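Clerkirthorpe Robotics Club > Path Following > Taritz drifts left on the long straight

tarn_edge
Posted 19:42

Logs from Wednesday's outing are on the club share under taritz/outdoor. Summary for anyone who was not there.

Controller is the pure pursuit one, lookahead set to 4 m, wheel odometry plus the front camera for edge detection. GPS logged but not used for control. Segment A has 1477 camera images. Of those, 773 have a valid edge on both sides. The rest have the left edge only, or nothing.

On segment A the robot settles left of the midline and stays there. My reading is that the right edge detector is failing and the midline estimate falls back to left edge plus a fixed half width, which is set too small. 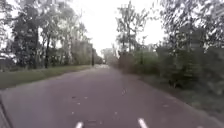

Segment A, front camera. Grass verge left, shrubs right.

The left boundary is clean and straight. On the right there is a strip of dark ground and low growth between the asphalt and the bushes, and the gradient there is poor. I would like to drop the right edge altogether and measure the half width properly.

kestrel900
Posted 20:05

Disagree with dropping it. Half width is not constant on that route. If you fix it for segment A you will be wrong on the water section, and that is the one place I do not want it wrong.

Also check the threshold. The sky is nearly white and auto exposure is metering the whole image. Crop the top half before metering and the asphalt will come up.

Radu Filip
Posted 20:31

Agree on metering, it is two lines in the camera config. I will do it tonight.

On the drift, has anyone ruled out the mount? Altari had the same symptom last term and it was camera yaw. A small yaw error gives a steady lateral offset with this controller, and you can chase the vision code for weeks.

tarn_edge
Posted 20:48

Mount was checked against the jig before we left. Not checked afterwards.

Radu Filip
Posted 20:53

Then it is not ruled out.

mossop
Posted 21:20

Went through segment B. The right side is worse there, for a different reason. 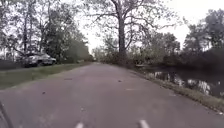

Segment B, front camera. Bank and water to the right of the path.

Grass comes over the edge of the asphalt, so the boundary is ragged and the fitted line wanders. The water carries reflections of the trees in pale streaks, and the detector locks on to those now and then. Gain is at 900 in the config, which looks far too high for a surface with cracks and pale patches in it. I would mask everything beyond the bank before fitting.

The small dark debris on the path is not a problem. The blob filter removes them in both segments.

kestrel900
Posted 21:34

The mask depends on knowing where the bank is, and that is what we are trying to find.

mossop
Posted 21:41

A coarse mask from the previous estimate would do. Enache's write-up covers it, section on temporal priors. It does need a sane starting estimate, I accept that.

tarn_edge
Posted 22:10

Fine, I withdraw dropping the right edge. Proposal for the next outing:

1. Jig check before and after, both written down.
2. Metering crop on.
3. Half width taped at the start of A and the start of B.
4. Same speed, same lookahead. Nothing else changed.

The mask can wait until those numbers are in.

kestrel900
Posted 22:16

Tape it at more than one point on B. Otherwise fine.

mossop
Posted 22:19

I would still rather run the mask offline on the existing logs in the meantime. It costs nothing and does not touch the robot.

Radu Filip
Posted 22:27

Do it on a branch. Metering crop is pushed, untested. Jig is in the lower cupboard – please put it back there, and the July demo config stays frozen whatever we find.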